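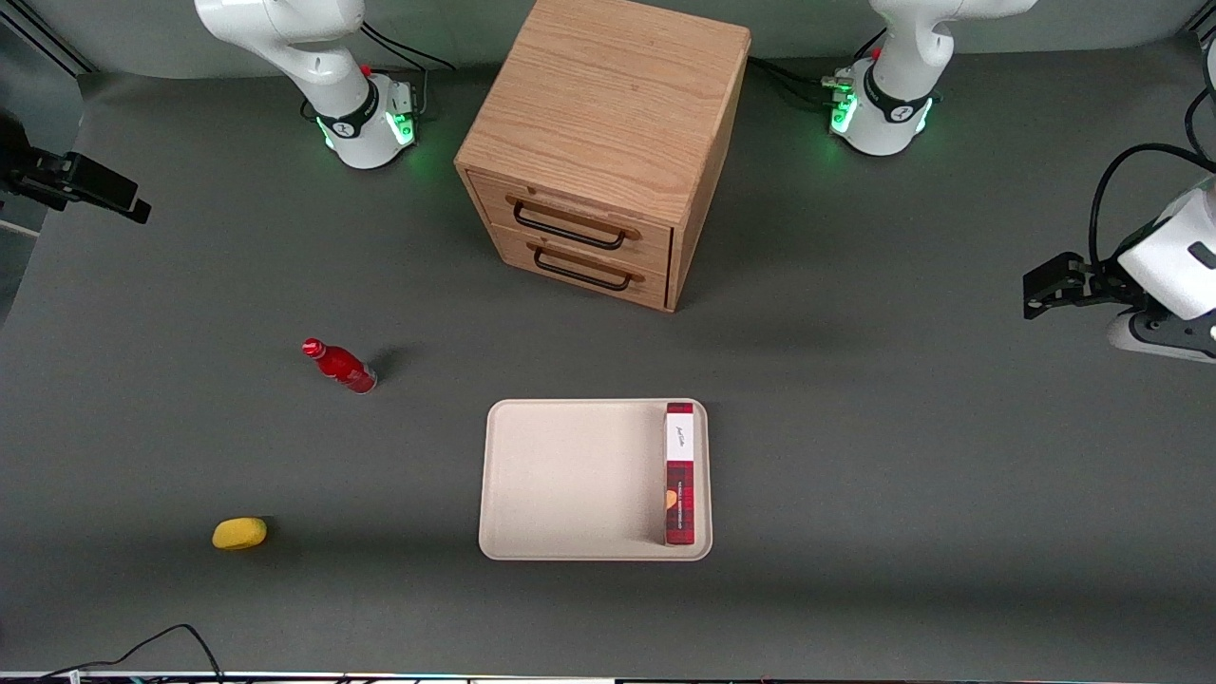
가구업체 아니어(Anier)가 11월부터 탁상용 소형 수납장 '쳉(Cheng)'을 1,199위안에 판다. 회사는 이 제품을 "집 안에서 갈 곳을 찾지 못한 물건들의 자리"라고 소개했다. 수집용 유리병이나 찻잔처럼 버리기는 아깝고 늘어놓기는 번거로운 물건을 책상 위에서 바로 정리하게 해 준다는 설명이다. 결이 매끈한 밝은 참나무색 나무장은 짙은 회색 탁자 위에서 보기에는 단정하다. 다만 책상 위를 치우겠다며 책상 위에 장을 하나 더 올리는 것이 정리인지는 따져볼 일이다.

아니어의 제품 담당 돤즈창은 "사람들은 물건이 많아서 어지럽다고 생각하지만 실제로는 손이 닿는 곳에 넣을 데가 없어서 어지럽다"고 말했다. 그는 시험 사용에 참여한 34가구 대부분이 "책상이 넓어진 느낌을 받았다"고 답했다고 전했다. 느낌 말고 잰 값이 있느냐고 묻자 따로 측정하지는 않았다고 했다. 시험 사용 기간이 며칠이었는지도 자료에 나와 있지 않다.

참가 가구를 어떻게 골랐는지도 물었다. 돤즈창은 신청자가 80가구를 넘었고 그중에서 "정리에 관심이 많은 집"을 우선했다고 답했다. 관심이 많은 집이라면 새 수납장이 없어도 책상을 치웠을 가능성이 있다. 같은 기간 수납장 없이 지낸 집과 비교한 자료는 없다. 참가자들은 사용이 끝난 뒤 제품을 그대로 가졌다고 한다. 공짜로 받은 가구를 두고 박하게 답하기는 쉽지 않다.

판매를 맡은 생활용품점 오스티아는 이 장을 음료병 수집가들에게 특히 권하고 있다. 매장 구매 담당 카마룰 이스마일은 "병을 모으는 손님은 늘 두 가지를 묻는다. 먼지를 덜 타느냐, 넘어지지 않느냐"라며 "장에 넣으면 둘 다 해결된다"고 했다. 그러나 병을 세울지 눕힐지, 눕힌다면 구르지 않게 무엇을 받칠지에 대해서는 안내문에 한 줄도 없다. 받침이나 칸막이를 따로 파느냐는 질문에는 "검토 중"이라는 답이 돌아왔다.
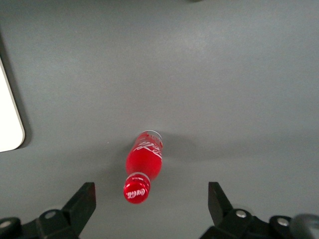
회색 탁자 위에 옆으로 누인 빨간색 코카콜라 유리병. 뚜껑이 닫혀 있고 몸통에 흰 필기체 상표가 있다.

병을 오래 모아 온 중훙쥔은 소개 자료를 읽어 보고 고개를 저었다. 집에 병이 205개 있다는 그는 "이런 장은 처음 몇 개를 넣을 때만 즐겁다"고 말했다. 좋아하는 병을 골라 넣고 나면 나머지는 원래 있던 상자에 그대로 남는다는 것이다. 그는 몸통이 굴곡진 유리병은 눕혀 두면 서로 닿는 자리에 흠이 생기기 쉬워 사이에 천을 끼운다고 했다. 장의 재질보다 그 천 한 장이 더 중요하다는 것이 그의 생각이다. 상표 글씨가 보이게 돌려 놓는 일도 손이 많이 간다고 덧붙였다.

가격도 걸린다. 1,199위안이면 벽에 붙이는 선반을 살 수도 있고, 쓰던 장의 칸을 새로 짤 수도 있다. 아니어는 목재와 마감에 비용이 들었다고 설명하면서도 목재의 원산지와 표면 처리 방식은 밝히지 않았다. 경쟁사 올루스(Allus)도 비슷한 크기의 제품을 준비하고 있다고 알려졌지만 출시 시기와 값은 정해지지 않았다. 급하지 않은 소비자라면 두 제품을 나란히 놓고 볼 때까지 지갑을 열지 않아도 손해 볼 것은 없어 보인다.

반대 의견도 있다. 시험 사용에 참여한 탄훙쥔은 "전에는 일할 때마다 찻잔과 병을 창턱으로 옮겼는데 이제 그러지 않는다"며 만족한다고 했다. 저녁마다 책상을 비우는 습관이 생겼고, 아이가 숙제를 펼칠 자리도 났다고 한다. 그에게 제값을 내고도 샀겠느냐고 물었다. 잠시 생각하던 그는 "할인하면요"라고 답했다.

수납 상담 일을 하는 한훙쥔은 장을 사기 전에 순서부터 바꾸라고 권한다. 책상에 있는 물건을 모두 내려놓고 한 주 동안 실제로 다시 집어 든 것만 올려 보라는 것이다. 그렇게 하고도 자리가 모자라면 그때 남은 물건의 높이와 폭을 재서 장을 고르면 된다. 그는 상담을 가면 빈 수납용품이 잔뜩 쌓인 집을 자주 본다며 "정리하려고 산 물건을 정리해 달라는 부탁이 제일 많다"고 했다.

크기를 고를 때 살펴야 할 것이 하나 더 있다. 탁상용 장은 바닥에 놓는 장과 달리 책상 깊이를 그대로 잡아먹는다. 앞에 앉아 글을 쓰거나 식사를 하는 집이라면 장을 뒤로 밀어 놓고도 팔꿈치를 둘 자리가 남는지 재 봐야 한다. 아니어 홈페이지에는 겉 치수만 있고 안쪽 치수가 없어, 키가 큰 병이 들어가는지는 매장에서 직접 대 보는 수밖에 없다. 회사는 안쪽 치수를 판매 시작 전에 올리겠다고 했으나 날짜는 말하지 않았다.

쳉은 오스티아 매장과 아니어 온라인몰에서 판매된다. 배송비는 별도이며, 조립된 상태로 배송된다. 포장을 뜯은 뒤의 반품 조건을 묻는 질문에 아니어는 기사 작성 시점까지 답하지 않았다.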